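Office Technology 2 – Unit 4 handout: Buying and keeping office equipment
Instructor: Setsuko Hattori

Read this before the April workshop. Bring your copy of the Roseck case with you.

1. Purchase price and running cost

The price on the quote is only part of what a machine costs. Running cost covers power, supplies, repairs and staff time. In the Roseck case, the office bought a printer for $381 and spent $400 on toner in the first year. The buyer, Virgil Manole, had compared purchase prices only.

Work out the cost per year of use for each quote in the case. Show your steps.

2. Service life

Service life is how long an item does its job at a fair cost. It is often longer than the warranty. Accounting life is set by policy and may be shorter – a desk with no book value is still a desk.

3. The equipment register

Each item gets one line: tag number, model, room, date bought, price, user. The Brovwood office keeps up to 200 lines in a single spreadsheet. Girish Pathak's notes on tag numbers are in the course folder. Do not reuse a tag after an item is retired.

4. Repair or replace

Compare the repair quote with the cost of a replacement, spread over the years each would last. Add the hours the user would be without the machine. Desktop computers are often worth a second look, as parts can be changed one at a time.

Desktop computer with the side panel off: 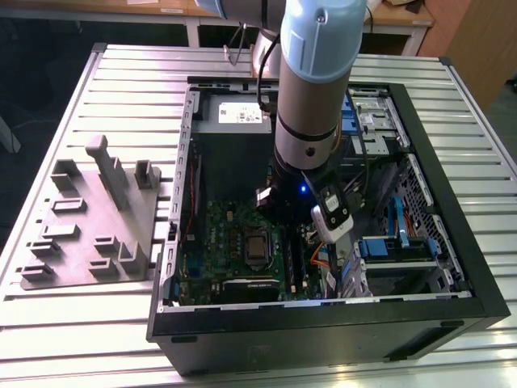
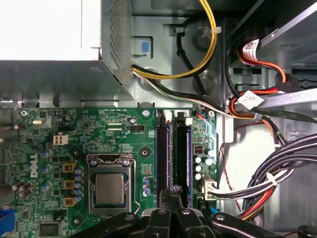
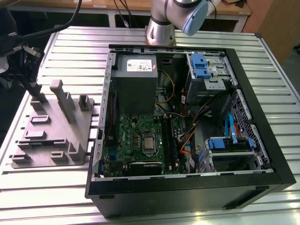
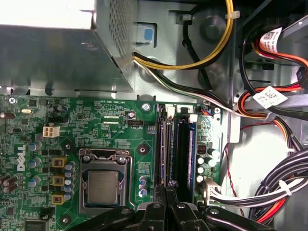 If the two costs come out close, ask the user which they prefer and write the answer in the register.

5. Disposal

Remove the item from the register only after you have a signed receipt. Data must be wiped first.

Homework: questions 1 to 6 of the Roseck case. Junhao Liang has spare copies.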